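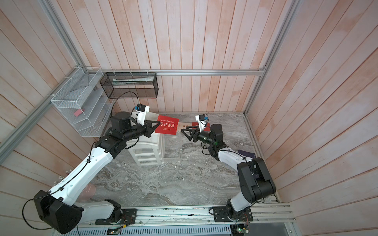
3.2 Storage of greeting cards

The Plorthorpe study looked at how small paper goods are put away in a tight space. Storage consisted of a black mesh basket on the plank wall and a white plastic organizer with drawers (Figure 9).
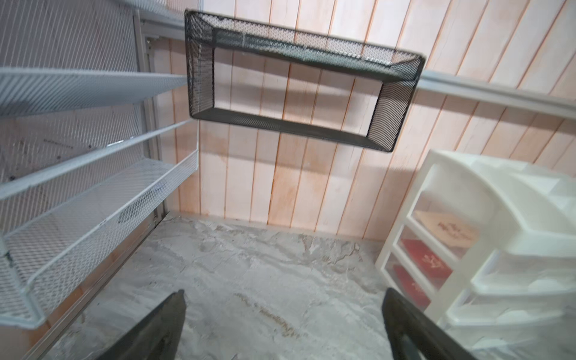
Flat items such as cards were assigned to the drawers — two of the drawers were set aside for red cards. 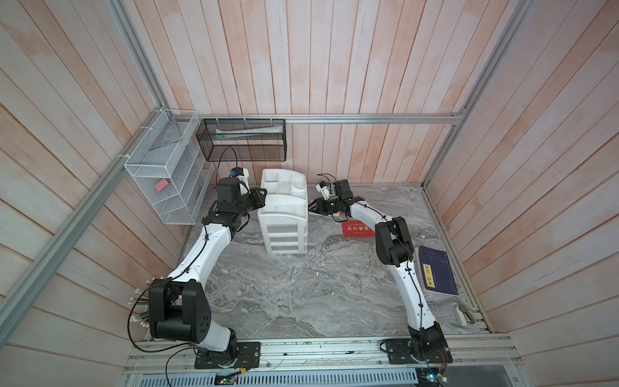
The open top section, with its curved dividers, was left for upright items. Each layout was tried 30 times, following Wang.

Figure 9. Card storage at Plorthorpe.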